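Zenberg Robotics Support Desk
Ticket: Skakau two-arm cell, lower success rate after policy update
Raised by: Nurnska evaluation group
Priority: Normal
Status: Open, awaiting second run

Summary
The requester reports that the block-sorting policy trained with the Sotelo method scores lower on the two-arm cell than in the November baseline. The task is to pick lettered blocks by name from a mixed group. The same 900 trials were repeated with no change to the scoring sheet.

Details supplied
Training set: 3,000 demonstrations, both arms.
Wrist view: enabled on both arms.
Failures: mostly the wrong block chosen, seldom a dropped one. Errors are more common when the requested block stands close behind another.

Support reply, Thu 2 December
Thank you for the full logs. We have replayed 20 of the failed trials. In 7 of them the policy selected a block with the correct top colour but the wrong letter. This suggests that the model is relying on colour more heavily than the method intends. Please confirm whether the colour shift step was active during training - it is switched off by default in the current release.

Requester reply
The colour shift step was off. We had assumed that the earlier setting would be carried over. We have also noted that some side faces carry letters or numerals of their own, and we ask whether these could affect the result.

Support reply
They could. The Sotelo labels refer to the top panel only, and a low wrist view takes in the side faces as well. Please retrain with the colour shift step on, keep the blocks at mixed angles, and run the trials again from the same starting poses. Kindly report wrong-letter and wrong-colour errors in separate columns. The second arm should remain in its usual rest pose between picks, as its shadow forms part of the baseline conditions.

The ticket will stay open until the new scores have been received.

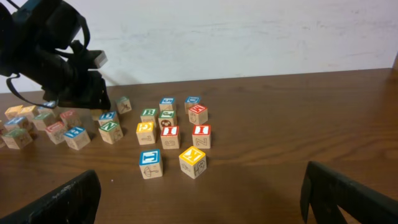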